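How to Read a Town Budget in One Evening

I love budget season. I know how that sounds, but give me a fresh PDF from Girnmont town hall and a pot of coffee and I'm set until bedtime. Every argument you've ever heard at the grocery store (the potholes, the pool, why the library closes early) is sitting in there with a dollar figure next to it, and you don't need any accounting to follow along. You need a calculator, a pencil and a little stubbornness.

I'm using Girnmont's budget because it's the one I pay for, but I've tried the same steps on Gratdale's and they work fine there too.

What to get first

Go to the finance page on your town's website and download two documents. The first is the proposed or adopted budget for the coming year. The second is the annual financial report for the last finished year, which is usually listed separately and sometimes under "audit." If you can only find one, call the clerk's office and ask. Ours emailed me the missing one before lunch!

Ours runs past 200 pages. Please don't print it. You're going to read 23 of them, if your town is anything like mine, and skim the rest only if something grabs you.

Step 1: Find the general fund summary

Search the file for "general fund summary" or "summary of revenues and expenditures." You're looking for a one-page table with money coming in on top and money going out underneath. This is your home base, so bookmark it.

The general fund is the pot the council has real freedom over. Water, sewer and trash are often kept in their own funds and paid for with their own bills, and as a rule the town can't just scoop out of those to fix the pool. A whole lot of angry public comment comes from mixing the two up. I did it myself my first year, at the microphone, and I still went back the next month.

Step 2: Look at where the money comes from

Read down the revenue side and mark the biggest line. In a lot of towns it's property tax, in others sales tax, and the difference matters. Property tax tends to move slowly. Sales tax can drop fast when people stop shopping or when a big store leaves.

Girnmont leans on sales tax, and a good slice of it comes from the Lachance shopping center out by the highway. So when I see a cheerful sales tax forecast, I flip to the notes to find out what they're assuming about it. Look for a section called "revenue assumptions" or "economic outlook." It's short and it's the most interesting reading in the whole book.

Step 3: Compare three columns

Most budgets show last year's actual spending, this year's budget and next year's proposal side by side. Pick a department and read straight across. If parks was budgeted at one number and really spent a lot less, find out why. Maybe jobs stayed vacant. Maybe a project slipped. Sometimes there's a footnote, and I get a ridiculous thrill from a good footnote.

To get the percent change, subtract the old number from the new one, divide by the old one, and multiply by 100. Do that for the five largest departments and write the answers in the margin. Anything that jumps by more than 9 percent gets a star from me. (That cutoff is just my own, pick whatever suits you.)

Step 4: Check the savings

Search for "fund balance." You'll see a few kinds, and the one you want is "unassigned," the part that isn't promised to anything yet. Many towns have a written policy saying how much of it they want to keep on hand. Compare the policy with the number.

If the town is drawing it down, see what for. Using savings once to buy a fire engine is a very different thing from using savings every year to make payroll.

Step 5: Find the debt page

Look for "debt service schedule." It lists what the town borrowed, what it was for, and how much is due each year until it's paid off. Gratdale's is a beauty, with every bond on its own line and the name of the project next to it. Ours makes you work a bit: the Banar Street bridge bond is split over two tables, and you have to add them up yourself.

Check the year each bond ends. When an old one is paid off, some money may free up, and that's a great time to show up and say what you'd like done with it.

Step 6: Write your questions down

By now your margins should be full of stars. Turn the best of them into questions, one sentence each, with the page number in front. "Page 41, why does street repair drop while the vehicle line goes up?" gets you an answer. "Why don't you people fix the roads?" gets you a polite nod.

Send them to the finance office a few days before the hearing. Staff have the numbers at their desks and may be able to look things up properly, and then you can spend your speaking time on what you think of the answer.
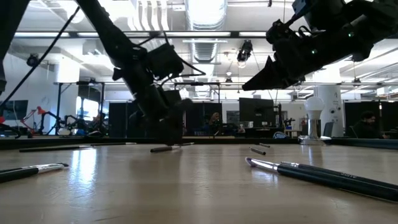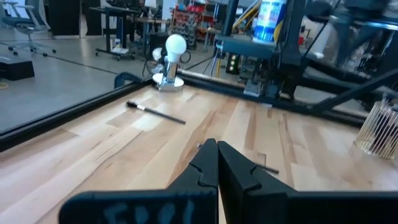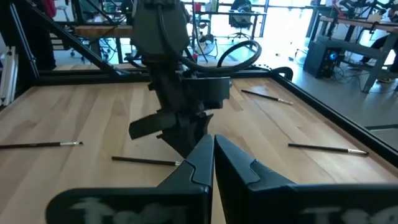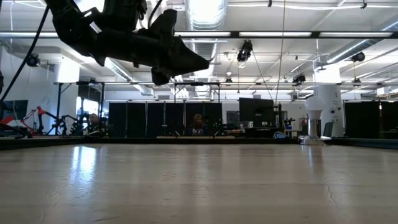

Step 7: Go to the hearing

Check the calendar early. Our hearing lands in November and starts at 6:30 p.m., and the sign-up sheet for speakers closes when the meeting opens, so being ten minutes late means you listen and that's all. Listening is still worth it! You'll hear which lines the council members are nervous about, and you'll know exactly what page they're on.

If you speak, say your page number first and give everybody a second to find it. Bring one printed copy of your question to leave with the clerk.

Then save both PDFs somewhere you'll find them again, with your notes. Next year the column that says "proposed" will have turned into "actual," and you get to see how close they came. I've got mine in a folder on the desktop going back to the year the pool closed.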